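4.2 Fabric choice and the hire catalogue

Couples in the Okumcombe sample chose table linen late. Of the 504 bookings we coded, most had the venue, the caterer and the colour scheme settled before any cloth was ordered, and the order was then changed at least once. Changes of colour were rare. Changes of weave and finish made up the bulk of the amendments, particularly between plain cotton and the heavier patterned cloths offered for head tables.

The two hire firms presented their stock differently. Lidevero listed each cloth under a colour name with a single flat swatch. Senitz grouped its cloths by finish and mailed a set of 16 samples on request, for a deposit. Customers who had handled the samples amended their orders less often, although they also tended to book earlier, and our data do not let us separate the two effects. Both firms charged a restocking fee once an order was within 7 days of the event.

Recorded calls with customers were coded using the scheme in Section 3. Audio was played back over headphones in a quiet room, and passages that could not be made out were left blank. A black headset, between the grippers of two robot arms on a white tabletop, appears in Figure 3. Terms such as "shiny", "stiff" and "too formal" were kept in the customer's own wording during the first pass and grouped only afterwards.

Chair covers followed a different pattern. They were usually ordered by a parent or other relative – often on a separate invoice – and were seldom matched to the linen by finish. In 3 bookings the covers were cancelled after a visit to the venue, and the budget was moved to flowers for the ceremony. Bookings made in March for outdoor receptions rarely included covers at all.

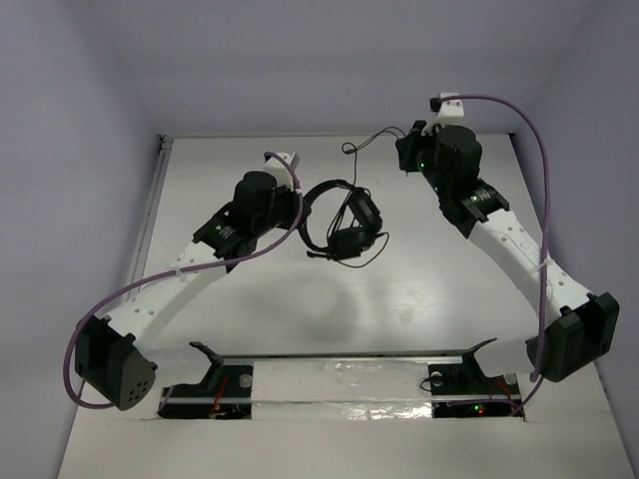
Napkins were ordered with the table linen in nearly every case and are not treated separately.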